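The case for slower spin as the default

25th January

Most domestic front loaders sold here leave the factory with the spin speed set at or near the top of their range. The owner can turn it down, and the handbook says so, usually in a table near the back. Few owners do. My argument is that the factory setting is wrong for a mild climate with a clothesline in the yard, and that manufacturers should change it.

The trade-off is simple enough. A faster spin leaves less water in the load. It also presses the cloth harder against the drum, sets creases and puts more load on the bearings and suspension. Whether the exchange is worthwhile depends almost entirely on what happens to the clothes next.
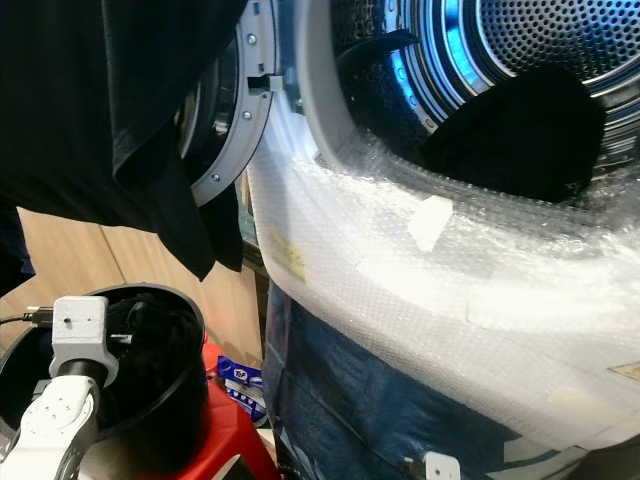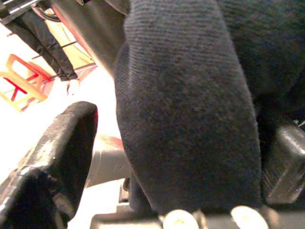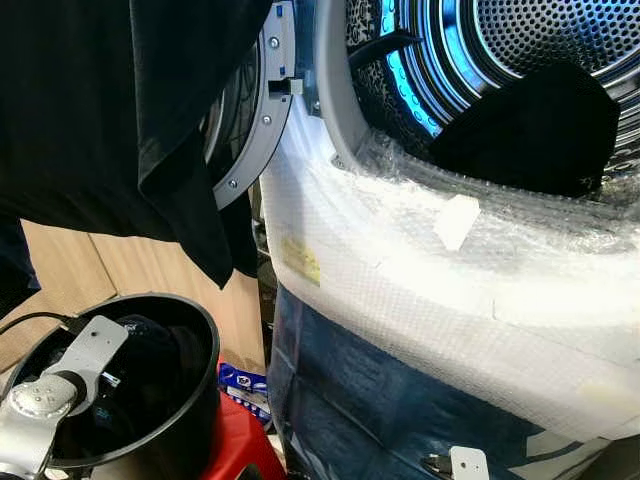 If the load is going into a dryer, fast spin wins. Taking water out mechanically costs far less energy than evaporating it, and I have no quarrel with anyone who runs a dryer at maximum spin all winter. If the load is going on a line, the sun and the wind do the evaporating and send no bill. The extra water from a slower spin costs drying time and nothing else. In December, on a north-facing line, that time is of no consequence to me.

What the owner pays for fast spin is spread out and hard to see. Force in a drum rises with the square of the speed, so a modest reduction on the dial is a large reduction in force. Halve the speed and the force falls to a quarter. Creases are the first result people notice, and they deal with them by ironing, which puts back some of the energy they thought they had saved. Noise is the second, particularly in a flat with timber floors.

My own machine is a Dellum, bought second-hand and connected in a laundry with a concrete slab and a proper drain. Its default on the cotton program is the highest speed offered. I run it at 400 rpm for shirts and knits. They come out heavier and want a stronger peg, and I hang the knits flat across two lines. I iron very little. Towels go at full speed because towels do not crease in any way that matters and they hold a lot of water.

The usual defence of the high default is that the buyer has paid for it. Spin speed is printed on the front of the machine in large numerals, and it is one of the few figures a buyer can compare across a shop floor. A Zarico rated higher than the Dellum beside it looks like the better appliance. A maker who shipped the same machine with a gentler default would fear complaints that the clothes were coming out wet, and would probably get them. I accept that this is a real commercial problem. It is a poor engineering reason.

A second defence is that program names already do the work. There is a delicates setting, a wool setting and, on many machines, a setting for dark garments. These do reduce spin, but they also change the wash temperature, the water level, the agitation and the length of the cycle. A person who wants an ordinary wash with a softer finish should not have to choose a program meant for lace. The two decisions are separate and the controls should treat them that way.

There is a working example of the alternative. The Postmont I used in a rented house asked, on first start, whether clothes would be dried on a line or in a machine. The answer set the default spin for every program, and either choice could be overridden with one button. It took a few seconds – less than setting the clock. The feature was missing from the model that replaced it, presumably on cost, although it needed no extra part that I could identify.

Service access belongs in the same discussion. The drum bearing on my Dellum was quoted at $1487 fitted, which was more than I had paid for the machine. The independent repairer I now use, Sitthichai, charges considerably less and replaces the seal at the same time. Fast spin is hardly the only cause of bearing failure. Detergent residue, overloading and a machine that is out of level all contribute. Even so, running a rotating part at its maximum for every load, by default, is a strange way to treat something that costs so much to reach.

I would ask manufacturers for three changes. Ask about drying method at installation. Show the selected spin speed on the display before every cycle, in rpm, without a submenu. Remember the last speed used on each program, including after a power cut. My machine has 6 buttons and forgets everything when it is switched off at the wall.

Until then the adjustment has to be made by hand. Set the machine level, find the spin button, and try one load of shirts at half the usual speed on a dry day. Leave the towels as they are.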